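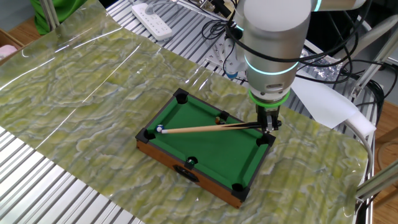
A tabletop pool table with its green cloth, six pockets and cue.

About / Who we are / Our tables

About Noletmont Table Games

Noletmont Table Games sells, repairs and hires out small tabletop games. Miniature pool tables are the largest part of the business. We also handle shuffleboards, bar skittles and table croquet sets, but most people who ring us want to talk about pool.

The business started in a rented garage as a repair service for pub and club games. Full-size tables were part of the work then. We gave them up after a few years as they needed a truck and three people to move, and the little ones were piling up on the shelf waiting for attention. We moved to the present workshop in Pallach Lane with nearly 400 tables in storage and have stayed put.

What we sell

Our own range is called Kakine. It has two sizes, one for a coffee table or kitchen bench and a larger one that wants a proper dining table under it. Both have a timber frame, six pockets, cushioned rails and a choice of green, blue or burgundy cloth. Green outsells the other colours every year.

Each Kakine table comes with two cues, a set of balls, a triangle and two cubes of chalk. The balls are a full set of solids and stripes with the black and the cue ball. Replacement balls are sold singly. The cue ball is the one that goes missing, usually under a fridge, and we keep 500 of them in stock for that reason.

We also sell secondhand tables when we have them. These are trade-ins that have been through the workshop. They are graded A or B. Grade A has new cloth and sound cushions. Grade B plays properly but will have marks on the frame, and the price reflects that.

Repairs

The workshop will look at any small pool table, whoever made it. The common jobs are:

Recovering the bed. Cloth wears first at the spot where people break, then along the rails. We strip the old cloth and glue, check the bed for flatness and fit new cloth. Allow two weeks.

Cushions. Old rubber goes hard and the ball dies on it. We replace all of the cushions on a table together, as one new rail among old ones plays oddly.

Pockets. Plastic pockets crack at the lip. We stock most shapes. If yours is one we don't have, post us the broken one and keep all the pieces.

Cues. Tips are replaced while you wait. A warped cue can't be straightened in any way that lasts, and we will tell you so at the counter.

Older Dewulf tables are a special case. The frames are held with a screw size that has not been easy to get for a long time, so please don't take one apart before bringing it in. We have had them arrive in a shopping bag.

Looking after a small table

Put it on something level. A small table shows a slope much sooner than a big one — a folded piece of card under one foot is often enough. Brush the cloth in one direction only, from end to end. Don't vacuum it. Keep drinks off the rails, and don't carry the table with the balls still in the pockets.

Chalk lightly. The tips on short cues are small and a quick turn of the chalk is plenty. Most of the blue dust we brush out of tables during a recover didn't need to be there.

If the table is stored in a garage or shed, stand it flat and cover it with an old sheet. Leaning one against a wall over a hot summer can put a twist in the frame.

Hire

Tables can be hired for school fetes, work functions and birthday parties. Hire is by the day or by the weekend, and includes spare cue tips. We have 43 tables set aside for hire and they are booked out well ahead during June and over the school holidays. Delivery is free within 40 kilometres of the workshop. Past that we charge by distance, or you are welcome to pick up. The larger size fits across the back seat of most cars.

Visiting

The counter is open Tuesday to Saturday. There is parking at the rear, off the lane. Two tables are always set up near the door and anyone can have a game, including children, provided the cues stay below shoulder height. We will be closed on Fri 3 July for stocktake.

If you are bringing in a repair, tape a note with your name and phone number to the frame. Leave the balls at home unless they are part of the problem.

Shared 12 times | 3 comments

Noletmont Table Games, Pallach Lane | Contact us | Copyright Noletmont Table Games | Back to top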